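Tote (container)

A tote is an open-topped box used to hold and carry loose goods in shops, warehouses and workshops. Most are rectangular, with straight or slightly sloping sides. The word is also used for a cloth shopping bag, and in British warehouses the box is often simply called a bin or a tray.

Totes with sloping sides fit inside one another when empty, which saves room on the return journey. Straight-sided ones hold more for the same floor space but take up as much room empty as full. Some have hinged lids that fold outwards.
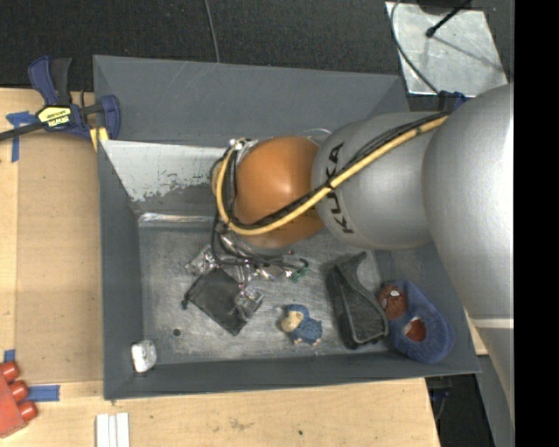 By the Fleten Reference editors | Last revised 23 Nov 2023

Sizes

There is no single size in use everywhere. Many firms choose a base that divides evenly into a pallet, so that each layer fills it without gaps. At the Skomcombe depot, a store for household spares, 443 totes are kept on the ground floor and a further 199 on the upper level. Both floors use the same pattern, stacked no more than five high.

Marking and care

Each tote normally carries a label on one short side. Grey and blue are common colours, and a firm may keep one colour for returned or damaged stock. Boxes used for food are washed between loads and kept apart from the rest. Cracked rims are the usual reason for scrapping a box, as a weak rim can give way when it is lifted.

See also: Crate; Pallet; Shelving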